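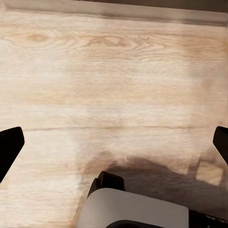

*Fig. 1. Light oak tabletop, grain running side to side (rendered).*

# Does Table Finish Change How Long People Stay? Study Spaces in Plarnthorpe

İlker Toprak
Tuesday, June 2, 2020

**Status:** final-ish. Section on Estham is short, see below.

## Question

The Plarnthorpe library is replacing its reading room tables. Staff wanted to know if people care what the top looks like. My guess going in: a little, but way less than outlets and noise.

## What I did

Online survey, open two weeks. Got 41 responses, threw out one (blank except for the name), so 40 used. Also three longer phone interviews. Original plan was to sit in the reading room and time people, but the building closed in spring so that was out. Title is left over from that plan, sorry.

Questions covered:

- where you usually sit and why
- light vs dark wood, shiny vs matte
- what makes you get up and leave
- anything else

## Results

Most people picked light wood. Reasons were pretty thin, "looks clean" came up a lot, also "brighter." Dark wood fans were fewer but felt stronger about it. One wrote a whole paragraph about her grandmother's dining table.

Shiny lost badly. Glare from the ceiling lights, and laptop users complained the most. Matte it is.

What makes people leave:

1. noise from the front desk
2. no outlet
3. cold (the north windows)
4. chair

Table surface basically never came up on its own. Only when I asked. So I think the finish matters for liking the room but I can't say it changes how long anybody stays, the survey can't really show that.

## Estham branch

Smaller branch, newer furniture. Wanted a comparison but only a few people in the survey had ever used it. They liked the window seats. Not enough to say more then that.

## Interviews

Kim (evening student) wants big tables shared by strangers, because a small one feels like taking somebody's spot. The other two wanted the opposite, single desks with a divider. No agreement on anything except lamps. All three want lamps.

## Problems

- survey link went out through the library newsletter, so regulars are overrepresented
- people were answering from memory, some hadn't been in for months
- my shiny/matte question was worded badly, I put "reflective" in one place and "polished" in another
- no cost numbers yet

## Recommendation

Light matte tops, fix the outlets first. Move the front desk printer if posible. Would like to do the timed sitting study in September if the room is open, same form, fewer questions.

Raw answers are in the shared folder, tab 2. Tab 1 is the old version, ignore it.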